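Can a robot do my chores yet? Questions we keep getting
Updated 14 Aug 2024

Short version: a few of them, slowly, with somebody standing by. 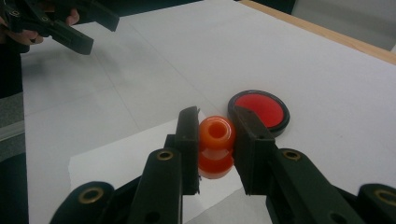
Is there a machine that will tidy a whole room?
Not one I would pay for. Picking up one small part from a clear table is a fair test, and plenty of systems pass it. A kitchen drawer is a different job.

Why do the videos look so good?
Ask how many tries were left out. Also ask whether a person was steering. Many clips don't say.

What about sorting parts in a shop?
Better odds. Marcela Havlíček runs a bench at Tondby where 300 fittings a shift need sorting. Her trial arm managed 54 before it needed help — and she had laid them out for it.

Do soft or see-through pieces matter?
Yes. Cameras can misjudge clear plastic, and rubber gives when you squeeze it. Ask for a demo with your own parts.

Won't more practice fix this?
Maybe. Bořivoj Krajčí at Beken says 1,000 recorded grasps made a difference on one task. He hasn't shown me a second task.

Should I wait to buy?
For the house, yes. For a shop, get a trial in writing first, and count the hours your staff spend rescuing it.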